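Unit 4: Floors, furniture and cable runs in shared workrooms
Module 3001, Room Layout and Upkeep
Handout revised 2023-06-12

4.1 Scope

This unit deals with rooms in which light furniture is moved often and the floor is left bare. Fixed benching was covered in Unit 3 and is not repeated. The worked layout is the Latitz ground-floor room, used again in the October assignment. Students should bring the plan sheet to the session, with the door swings already drawn in.

4.2 Floor finish

Polished concrete is hard, dense and easy to sweep. Its drawbacks in a workroom are glare, noise and the ease with which furniture slides. Glare depends on the position of the lamps relative to the seated eye and should be checked from a chair as well as from standing height. A matt sealer reduces it but marks sooner under castors.

Grit is the main cause of wear. Sweep before mopping. Use a neutral cleaner at the dilution on the container and change the water when it clouds. Acid descalers must not be used on concrete, sealed or unsealed.

4.3 Light furniture

Side tables with slender legs concentrate their load on small points. Fit felt or rubber pads and inspect them each term. A pad that has picked up grit will scratch as badly as a bare foot.

Tables are to be classed on the plan as follows:
Class A: work surface, position fixed for the term.
Class B: side table, may be moved within its bay.
Class C: temporary surface, removed at the end of the session.

Boxes left on a Class B table count as storage and must be entered on the plan. A box should not overhang the top. Heavy items go in a floor cabinet, with the door opening away from the walkway.

Office chairs on a five-spoke base need clearance for the full sweep of the base as well as the seat. The Rivotance sheet supplied with this unit gives a template at 1:20. Place it over each chair position and turn it through a full circle. Any overlap with a cable or table leg is recorded as a conflict.

4.4 Wall panels and display cases

Pegboard-type panels are useful above cabinets, where the space in front is already taken up. Glass cases should stand out of the path of moving chairs. Along a curved wall, measure the gap behind the case at both ends and at the middle, and enter the largest figure.

4.5 Cable runs

Loose cables on a hard floor are the most common fault found in this type of room. A thin white cable is hard to see against pale grey concrete, particularly where there are reflections. 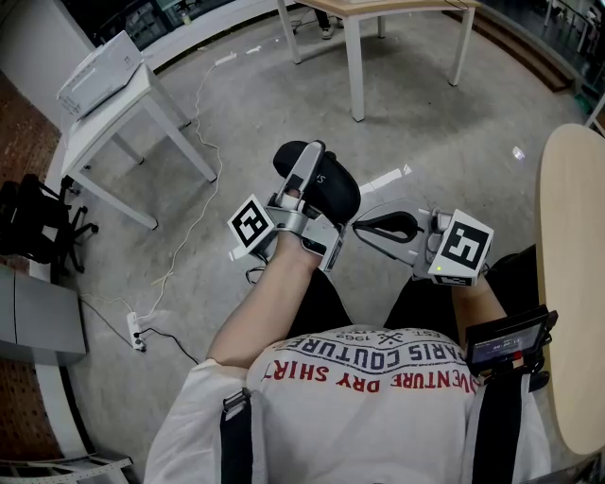
The preferred run follows the wall to the nearest outlet. Where a power strip has to be used away from the wall, place it beneath a table and keep the lead as short as the layout allows. Do not join one strip to another. A cable that must cross a walkway is to be laid at right angles to it, under a ramped cover.

Table legs must not stand on a cable. Slack is gathered in a loose figure of eight and tied, never wound tightly round a leg.

4.6 Exercise

Using Lostura plan sheet 1628, draw the room with all tables classed, chair sweeps marked and cable runs shown as broken lines. List each conflict with its bay number and propose one change for each. Dimensions in millimetres. Solutions without a scale will be returned unmarked.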